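Grarex Parts Finder: Frequently Asked Questions

How do I find a part number?
Enter the drawing number in the search box. Leave out dashes and spaces.

Can I return an order?
Unused parts can be returned within 14 days. Custom lengths are not accepted.

What is the minimum order?
There is no minimum. Orders under 4 lb ship from Ollstead by ground mail.

Are prices shown with tax?
No. Tax is added at checkout, based on the ship-to address.

Do you supply CAD files?
Files are available for 118 stock items. Log in and open the Downloads tab.

Can brackets and blocks be ordered together?
Yes. Add each item to the cart separately.

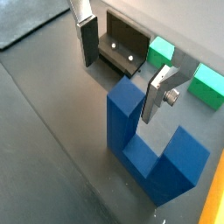 Black L-shaped bracket and blue U-shaped block.

Last updated 12 August 2025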